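MEDIA RELEASE
July 15, 2026

Student robotics club to teach a machine to tidy up, having failed with its own members

The Phetsri Student Robotics Club has started work on its most ambitious project to date, a robot that puts things back where they came from. Members have been asked to do this for years, with mixed results.

The project is called Brastivano. Over the winter break, students will use hand-held grippers to carry out ordinary household and workshop chores and record themselves doing it. The recordings will then be used to train a robot arm, which will attempt the same chores in front of the public at the club's open night in November.

The club has set itself a target of 2,000 recordings. It has 1,351 so far, of which 300 have been thrown out, mostly for what the logbook calls "chatting".

"You pick up a cup, you put it on a shelf, you do it again," said club coordinator Napaporn Chaiyaporn. "Some of our students have now put away more cups on a single afternoon than they have at home in their entire lives. We've had one very moving email from a parent."

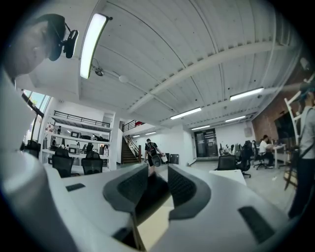 Students in the program come from years 10 to 12, and no programming experience is needed to join. Chaiyaporn said the best recordings tend to come from people with patience and steady hands, and that the club's strongest programmers had taken this news quite well, considering.

The chores were chosen by a vote of the members. Folding tea towels, sorting cutlery and returning screwdrivers to their rack all made the list. Making toast was popular but has been held over until someone has had a word with the insurer.

Brastivano is supported by Sesov, which has donated computing time, and by the packaging firm Flastix, which has donated a very large number of plastic tubs. The club is grateful for both and would like it known that it now has enough tubs.

The finished robot will be judged on 3 chores, drawn from a hat on the night. A team of year 10 students will do the same chores by hand alongside it. The club is not taking bets, although Chaiyaporn said her money would be on the year 10s "if there's pizza at the end of it, and on the robot if there isn't".

New members are welcome until the end of term. Enrolment forms are available from the club's front desk, under the tubs.

Media enquiries: Napaporn Chaiyaporn, Phetsri Student Robotics Club. Interviews with students can be organised outside class hours.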